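The year I finally learned to make yogurt

I have been meaning to write this one up since December, when a batch came out so thick that I stood the spoon up in it and called my sister to brag. She was not as impressed as I'd hoped, but she did ask for the recipe, and so did three people at work, and I promised I would put it all in one place.

I learned from Firouzeh Sadeghi, who lived two doors down from me in Lemville and who thought it was very funny that I paid money for yogurt. She made hers in a big dented pot and never measured a thing. I measure everything, because I'm that sort of person, so what follows is her method with my fussing added on top.

You need half a gallon of whole milk and a few spoonfuls of plain yogurt with live cultures. Heat the milk slowly until it's just about to simmer, stirring so it doesn't catch on the bottom (mine has caught plenty of times, and you can taste it, so don't scrape!). Then let it cool until you can hold a clean pinky in it and count to ten. Firouzeh counted in Persian and I think a little faster than I do. Stir some of the warm milk into the yogurt in a cup, pour that back into the pot, put the lid on, and wrap the whole thing in a thick towel. Leave it overnight somewhere out of the draft and try very hard not to peek.

In the morning it goes straight into the fridge, and it stays there until supper. I used to skip this part and eat it warm for breakfast, and then wonder why it was runny.

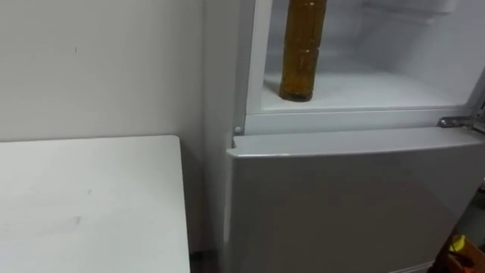

White fridge, white table, white wall. Very much a yogurt color scheme.

Now, about straining. If you like it thick, line a colander with a clean dish towel, set it over a bowl, and let it drip in the fridge for a few hours. I use an old cotton towel from my grandmother's house in Hesidlow that has been washed so many times it's practically see-through. Save the whey. I put it in bread dough in place of water, and I have also cooked rice in it, which my husband liked more than I did.

The top shelf is where I let it drip, mostly so that I won't knock it over reaching for the milk. 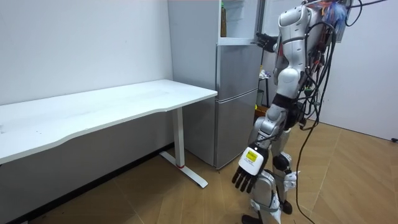
I went through a stretch of buying fancy starter packets, too, and I'm a little embarrassed by how many. They were fine. The best batches still came from a spoonful of the last one, and when that got too sour after a couple of months I bought a small tub at Azimi, the grocery on the corner, and started over.

As for what to do with it all, we eat it with cucumber and dried mint nearly every night in summer — grate the cucumber, salt it, squeeze it out well. In winter I go for honey and walnuts. My son puts hot sauce on his and I've stopped commenting.
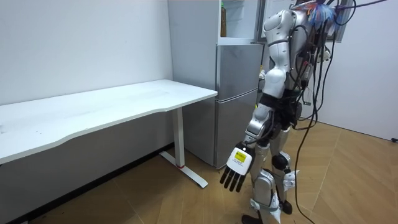 The silver two-door fridge, next to the desk.

I still owe you the flatbread that goes with it. I've got dough resting on the counter as I type, made with the last of the whey, so if it behaves I'll post that one next.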